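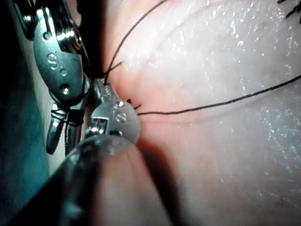
Fig. 4.1. Narrow jaws with blunt, rounded tips.

4. Setting up at home

This section covers the Grivier stitching pad, the clamp tray and the thread box. If you haven't checked the contents against the packing list in section 2, go and do that now. We can replace a missing needle holder, but we are less sympathetic once you tell us it was missing in September and it is now spring.

4.1 Choosing a table

1. Pick a table that doesn't rock. Folded cardboard under one leg is a tradition in many homes and it will let you down halfway through a knot.
2. Clear a space about 60 cm wide. The pad needs far less than that. Your elbows need the rest.
3. Put the clamp tray down with the rubber feet on the table and the lip towards you. Tighten both screws by hand until the tray stops sliding. Do not use pliers.
4. Set the pad in the tray, smooth side up, and press along the edges until it sits flat.

Note: Glass tables are allowed, but the clamp jaws must have the felt strips on. The strips are in the small bag that looks like packing waste.

4.2 Light and seat

1. Place a lamp on the side away from your writing hand, a little above eye level.
2. Turn off the ceiling light if it throws your own shadow over the work.
3. Sit so that your forearms rest on the table. If your shoulders are up by your ears, raise the chair.

A dining chair will do for half an hour. A sofa will not do at all, though Dineo Radebe in our support team still takes calls from people trying it.

4.3 Thread

The box holds 16 packets. Open one. The others keep best sealed, and the temptation to sort them by colour should be resisted until after the first exercise.

1. Tear the packet at the notch.
2. Take hold of the needle with the needle holder, about two thirds of the way back from the point.
3. Draw the thread out in one slow pull. A fast pull gives you a bird's nest, and no instructions exist for bird's nests.
4. Run the thread between finger and thumb to take out the curl.

CAUTION: The needles are real and sharp. Count them out and count them back in, using the foam block. Do not park one in the arm of the chair, the curtain or your sleeve "just for a second".

4.4 First exercise: single stitches

Work along one of the short cuts. Leave the long one for section 6.

1. Enter the pad square to the surface, a few millimetres from the edge of the cut.
2. Follow the curve of the needle with your wrist and come out the same distance away on the far side.
3. Tie the knot and lay it to one side of the cut. Pull until the edges touch, then stop. Edges that bunch up have been pulled too hard.
4. Trim the tails to 3 mm and begin the next stitch afresh.
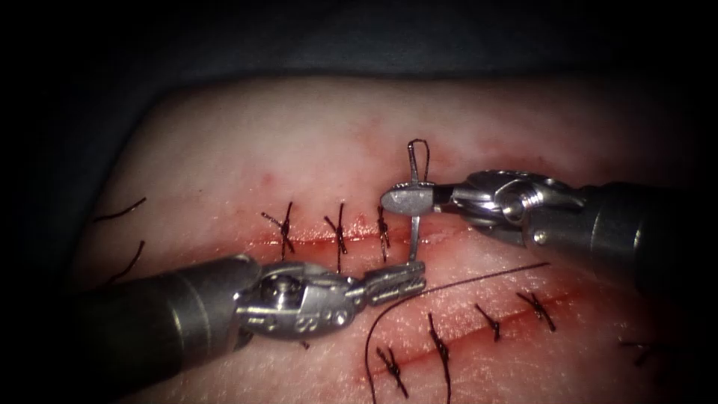 Fig. 4.2. Three interrupted stitches side by side, each with its own knot and short cut tails.

Aim for 8 stitches in a sitting. The first will be ugly. Leave it in, as it makes the others look better.

Note: If the thread tears through the pad, you are either too close to the edge or too cross. Move further out and try again, or have some tea and try again.

4.5 Putting it away

1. Cut out the old stitches and lift them clear with the tweezers.
2. Wipe the pad with lukewarm water and a drop of washing-up liquid. No bleach, no dishwasher.
3. Pat dry, dust lightly with talc and return the pad to its bag.
4. Put used needles in the yellow tub and close the lid until it clicks.

CAUTION: Keep the pad out of the fridge. It looks enough like food to have caused one serious disagreement in a shared house.

For spare pads and thread, write to Tumelo Shezi at Emov, Rampersad Road, Fakurberg, quoting the number on the underside of the tray. Section 5 deals with left-handed set-up.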